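10/16/25 — sim bench, chores list, drawer and tidy-up

Carried on with the list Kusum Vishwakarma wrote in May, which is headed "Things my mother could do while on the phone". We are still on the first page. The item I've been stuck on all week is: open the drawer, put the stuff away, shut the drawer. Kusum allowed it one line. My notes on it are now longer than the manual for the dishwasher at home, and the dishwasher works.

Set-up unchanged from last time. Two arms, the marble worktop, the blue cabinet with the drawer, and assorted clutter to get in the way. I did ask whether we could have a plainer surface than marble and was told that people have marble. Not people I know, but fine. The damask stays too, apparently. Whoever dressed this simulated flat has firm views and a grandmother.

Physics settings are the ones from the Tumby branch, step rate 2000, with the contact softening turned down again. I had it up yesterday and fingers were sinking into things like spoons into porridge. Turned down, they bounce instead. There is presumably a value between porridge and trampoline. If anyone finds it, write it on the whiteboard and not in the chat, where it will be lost by teatime.
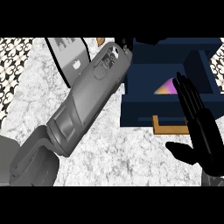 Hand by the drawer handle, gripper up at the far side. Tan handle, blue cabinet, triangle in the well.

What I want from the hand is a hook: curl the fingers, get them behind the bar, pull straight back. A toddler does this to every kitchen in the country without training data. Our policy prefers a sort of salute. It likes its fingers straight, because straight fingers hit fewer things, and the reward was paying it not to hit things. So that one's my fault. I've cut the collision penalty and added a small bonus for contact on the inner side of the handle. Khurana thinks it'll learn to stroke the handle forever and collect. He may be right; the Dresex wiper did exactly that with a window.

Batch results so far, old reward: 2372 episodes, and the success rate is a number I'd sooner not write in ink. Of the failures I've watched, the commonest kind is the arm stopping in a perfectly sensible place and then having no further ideas. Second commonest is both arms wanting the same bit of air above the cabinet. They don't crash, they just dither, like two people in a corridor.

Worth noting for the argument we keep having at lunch. The Zollville lot are telling visitors that household tidying is "nearly there". I'd accept that for picking up one rigid object from a clear table with decent light. Put a laptop on the worktop, a drawer that slides and something awkward to be put away, and nearly there becomes next door to nearly there. Shop-floor work is easier in one way — you can bolt the drawer down and insist that everybody leaves the parts in the tray. Try insisting on that in a house.

Things tried after lunch:

Lowered drawer friction by half. Opens more often. Also opens when brushed, so shutting it is now a separate problem. Put friction back.

Gave the gripper arm a parking pose, away from the cabinet, for whenever the hand is busy. Dithering much reduced in the short runs. It does mean we have a two-armed system using one arm at a time, and I can hear what Kusum will say.
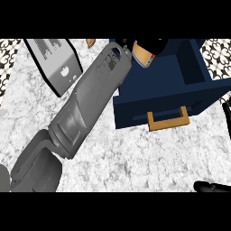

Reach is the other thing bothering me. With the base where it is, the long arm has to go across half the worktop to get anywhere useful, and the elbow ends up low and in everyone's way. A person would take a step to the left. Ours hasn't got legs, so I'd like to shift the mount along and see how many of the bad episodes simply go away. That means regenerating the start poses, a dull afternoon for somebody. Probably me.

Running overnight: new reward, parking pose on, 200 seeds, same clutter. Khurana has the queue until six, so mine goes in behind his. Please don't restart the box to install updates. You know who you are.

To do
- watch the failures before reading the score
- ask Kusum if "shut the drawer" means fully shut, or shut the way my lot at home shut it
- mount position, see above
- camera view: the arm blocks a good part of the worktop, try a second one from the side
- put the old reward somewhere I can't use it by mistake again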